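Mesfin Gebru has handled returns for Lenihan, a mail-order bedding supplier, since January. His subject is packaging that has to make the journey twice.

"A carton is rated once, when new," he said. "After one trip the corners have softened and the rating means very little."

His team tested 200 returned cartons under a static load. More than 300 had been collected, but the rest were too damp to measure.
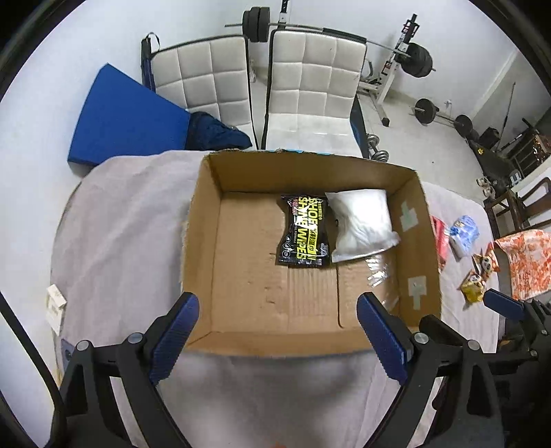
Gebru puts most failures down to moisture and handling at the depot. Customers do less harm than he had expected, though they tend to remove the parts he needs. A box with its flaps torn off and a ragged top edge can still hold a blanket on a shelf at home -- it cannot be stacked. Tape on an inner wall tells him little about strength, he said, and he records it separately.

Would a heavier board help? "It adds weight to every parcel, including the ones that stay sold."

Lenihan will try a double-wall carton on its Judden route from 2nd July. Gebru has asked for five weeks of data before anyone orders more.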